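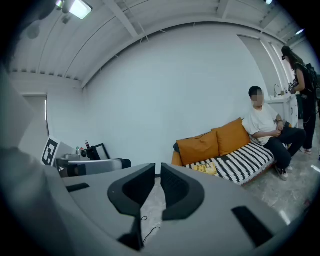 Print this article | E-mail this article

Teaching by hand: a talk with Wilson Montoya of Rikero

11/18/19

Wilson Montoya talks fast and he's usually walking when he does it. We got 50 minutes. He runs the demonstration side at Rikero, meaning he and his crew show the robot what to do, over and over, and someone else turns that into software. "I'm the guy who folds the towel," he says. "Then I fold it again."

The towel is a real job, by the way. So are cups, shoes, pillows, the lids of jars. Rikero picks household tasks and records people doing them with a gripper held in the hand – two fingers, a trigger, a camera looking out past the fingertips. No arm attached. The arm comes later, in the lab, and is supposed to copy what the hand did.

He wasn't always sold on it. Before Rikero he spent his time at Inix, where everything was done by remote control. Two arms on a bench, an operator in a chair, a pair of handles. "You're driving. That's the word for it. You push your hand forward and a moment later the thing goes forward. You get good at it but you never forget you're driving."

And the hand-held tool?

"First day, I picked up a cup on the first try. Remote, my first cup took me all morning. I dropped it 12 times and then I broke the handle off."

So why does anyone still drive? Montoya gets a bit impatient with this. The remote rig has one big thing going for it, he says – whatever you record, the robot has already done. "It can reach there because it just reached there. With the tool in my hand I can do stuff no arm is going to do. I can twist my wrist around behind a chair leg. Looks great. Useless." New people at Rikero have to be taught to move like the machine. Elbow out, one smooth line, no flicking. He shows me with a pen. It does look odd.

Speed is the other thing. Everyone goes to fast in their first week. The fingers close before they're really around the object, and a person's hand just fixes it without thinking. "Your hand cheats. You feel it slipping and you squeeze. The robot watching this has no idea why you squeezed." He asks people to stop for a beat before each grasp and again after. They hate it for a few days.

A session runs to 200 demonstrations of a single task if all goes well. It often doesn't. Tracking gets lost when the tool is turned to a blank wall, the grip hand cramps, somebody moves the chair. Montoya throws out plenty. What he won't throw out is a recovery – a missed grab, then a second go that works. He fought over that one. The early sets were all clean runs, and the arm learned from them nicely up to the first mistake, and then it just sat there with its fingers open next to the cup.

"It had never seen anybody miss. How would it know what to do."

The best set they've got is from May, 465 demonstrations of putting a cushion back on a couch. Sounds like nothing. But a cushion bends, it hides the fingers, it never lands the same way. They pinched it by the corner, by the seam, by the middle. The corner won. The arm now does it in the lab, slowly, and over in the Hamada trial as well, though there it has trouble with a heavier fabric and he's honest about that.

I asked about Mindik, the in-house program that sorts the recordings. He shrugged. It flags the jerky ones and it's mostly right, it also flags one of his left-handed people all day long. They're working on it. For now a person still watches every run before it goes in.

Would he go back to remote? For some jobs, yes. Anything hot or sharp, and anything high up where you can't hold a tool steady. He'd like both – a big pile of hand-held runs for the basic moves, then a small pile of driven ones on the actual arm to pull it all into line. Rikero is trying this with jar lids. Results so far are mixed, he says, the arm grips fine but dosen't know when to quit turning.

His own hands? "Fine. Right thumb's a bit sore." He switches sides after lunch now. And at home he has caught himself pausing before he picks up a fork.

He had another session to get to and was already half out the door.

Print this article | E-mail this article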